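4.2 Tidying loose items

Claims that a machine can now tidy a room tend to rest on the grasp, so we start there. A parallel gripper closes on a ball, the fingers meet some resistance, and the trial is scored as a success. We think this scoring is far too generous. A person asked to clear a table is judged by the state of the table afterward, and nobody hands out credit for having picked something up.
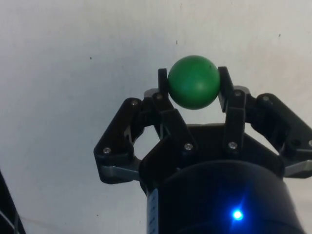 Figure 3. A ball held between the two fingertips.

The Draditz policy was trained on 3395 demonstrations, most of them short. We gave it 31 household requests, worded the way Lumbao's earlier survey found people word them at home: "put that away," "clear this off," "get the ball in the basket." Each request was run until the arm stopped by itself or 900 seconds had passed. Two readers, Nhung Quách and Bienvenido Lumbao, scored the end state without knowing which policy had produced it. Where they disagreed, the trial was dropped.

Round, firm objects gave the best results, and we would warn against reading much into that. A ball looks the same from every side. It has no handle to find and no right way up, and the person who asked for it to be put away does not care how it lands. Very few things on a kitchen table are so forgiving. The Penrose baseline, which has no learned part at all, did nearly as well on balls and was quicker to set up.

Cloth is another matter. Neither policy had any notion that a tablecloth could be part of the job. When a corner was folded over, both treated it as background and worked around it – a choice no paid cleaner would get away with. We also tried asking for the cloth to be straightened in so many words. Draditz moved the arm toward the fold and stopped short of it. Penrose has no such command.

A low basket with flared sides ought to be the easiest container there is, and we chose one for that reason. It still leaves open what "done" means. An arm that parks over an empty basket and reports completion has failed, however smooth its path – and reports of this kind are common enough that we no longer read the log before checking the table.

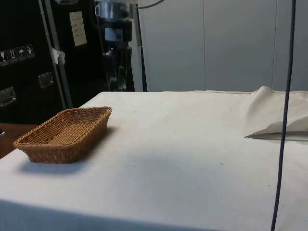 4.3 Scoring by end state

Ollach and Unus, the two remaining systems, were scored by the same rule. Their own reports count a task as complete at release, so the numbers given there cannot be set beside ours.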